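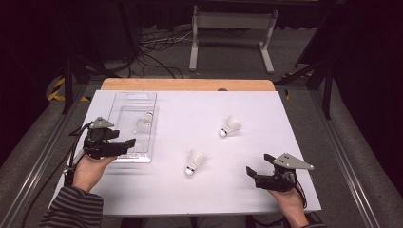 The Grippers at Ustgate

By the time our group reached the last room I had already been through 15 stops on the Brarkomport open day map, and my feet hurt, and I didn't care one bit. This was the one I had come for!

"Sit, sit," said Aivar Koppel, and pulled out the chair for the woman ahead of me. "One in each hand. Squeeze and they close. The machine learns from what you do, so please do it nicely."

She laughed, took hold of the two black grippers and went after a shuttlecock. It skidded. She chased it across the white table with her tongue between her teeth, caught it by the feathers, and lowered it into the clear tray as if it were asleep. We clapped. People in the doorway who couldn't see a thing clapped too.

"How many has it watched?" I asked.

"Since this morning? You will be number 114." Koppel wrote it on his hand. "Plallelus likes beginners. I have put away so many of these that I do it the same way every time, and then it only learns me."

Plallelus was what they called the program. I had expected something grander, a voice maybe, or a face on a wall. I liked it better this way, a table and a chair and a man with ink on his knuckles.

Then it was my turn. The grippers were strange for a minute, like wearing somebody else's hands (I played badminton for Mosquera as a girl, and I swear I could feel the cork right through them). I got the first one on the second try. I got the next one clean.

"Again?" said Koppel.

There was a line out to the stairs by now. I looked at it, and at the last shuttlecock, and I said yes, please, again.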